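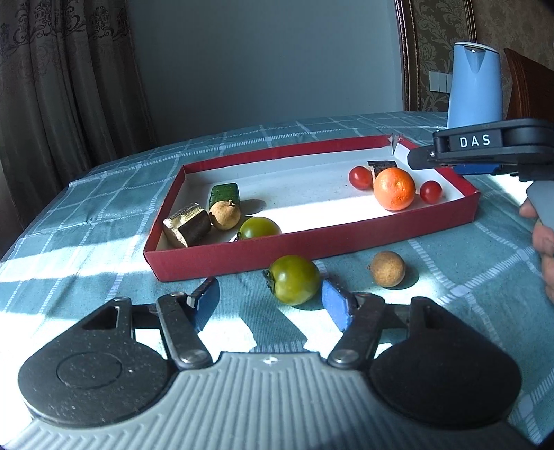

Grendus G2 Hand-Held Gripper, Paired Set

The Grendus G2 is a hand-operated two-finger gripper for teaching pick-and-place tasks to an automated sorting cell. An operator performs the task by hand with the same style of fingers the cell will use. The recorded motions are then used to train the cell controller. Units are sold in pairs, for two-handed work or for two operators at one table.

Typical use
Sorting and packing of small mixed goods: whole fruit, wrapped blocks, sponges, soft items in shallow cartons. The G2 is intended for sites where the product mix changes too often for fixed tooling. No guarding is needed during teaching. An ordinary table is sufficient and a cloth may be left on it.

Fingers
Pads are flat, rectangular and replaceable. Standard color is blue. Each pad is held by 2 screws and can be changed without removing the linkage. The jaw opens to 80 mm. For round items, approach with the jaws open and the item centered between the pads, then close at a steady rate. Items resting against a carton wall should be taken with the pads parallel to that wall.

Handle and trigger
Trigger travel is linear across the full stroke. Finger position is recorded continuously, so a partial squeeze is stored as a partial squeeze. Operators who have used tongs or litter pickers tend to close too fast in the first session. Left- and right-handed use is the same.

What changes for line staff
The G2 moves part of the programming job from the integrator to the people who already pack. At Cantero, a produce repacker supplied through our Letthorpe office, packers now record new tasks themselves and the cell takes the repetitive runs. Packing positions on the line went from nine to six. The other three staff were moved to teaching and inspection, at the inspection grade.

Ezequiel Hinojosa, shift lead at Cantero: "The packers know which fruit bruises and which you can hold tighter. We used to write that down for an engineer. Now they show it. The part we underestimated was the standing still. Teaching is slower than packing and some people don't like it."

Sites should plan for this. We recommend teaching sessions of 25 minutes followed by a change of task. Teaching time should be scheduled as work time and kept out of pick-rate figures – a packer who is timed while teaching will record hurried motions, and the cell will repeat them.

Limits
Not rated for wet washdown. Not for items above 2 kg. Not suitable for leafy goods or open liquids. The G2 does not measure grip force; delicate items require a test run at reduced cell speed before release.

In the case
Two grippers, spare pads, hex key, charging lead, quick-start card. Onwood software license ordered separately.

Training
On-site training covers setup, recording, review and deletion of bad takes. Contact Candela Quintana, customer training, Letthorpe office. Bookings for September are open.

Page revised Jan 26, 2021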